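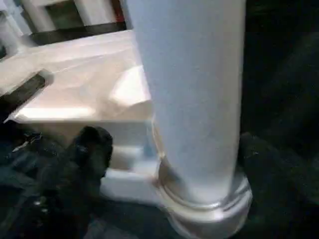 White post with its base ring, close up

About Us - Primden

Posted in September by the Primden shop desk

Print this page | E-mail this page

Quick version, as we have orders waiting. Primden puts together and fixes up white plastic household stuff. Stools, side tables, chairs, poles and stands, pipe frames. Mostly white. People ask if we do colors - not yet.

Started in a rented unit behind the old Tullilska market hall. One table, one box of end caps. Now 500 square feet, same table. 1,872 pieces out the door so far and we still write them up in the same notebook.

What we do all day: sort parts, fit legs, fit caps, check poles stand straight. Black mat goes down first, always. White parts on a white table, you lose them. Learned that teh slow way.

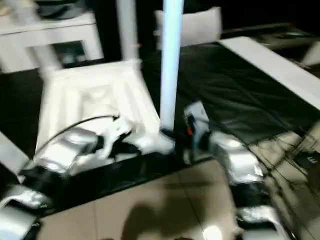

In view: tall pole, black mat, white stool-like piece with its underside showing

Legs are the usual complaint. One wobbles, whole thing gets thrown out. Don't throw it out! Bring it in, we'll have a look. Most repairs come back to you inside 23 days, faster if the part is a Flosov size. Cozma fittings take longer - ordered in batches.

Pipe work is newer. Long white tubes, capped at the ends, for garment racks and plant stands and so on. We keep a soft cloth under anything that scratches easy. 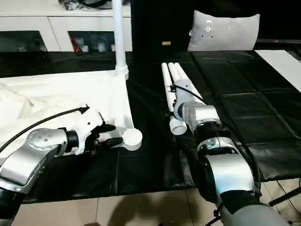

Prices are on the list by the door, or write and ask. We have 693 spare caps and collars in the drawers, so send a measurment before you give up on an old stand. Pickup at the side entrance. Ring twice.

Comments (3)

stoolfan: got my step stool back, solid now, thanks

Rackless: do you sell just the caps? need two

Primden: yes, send the width across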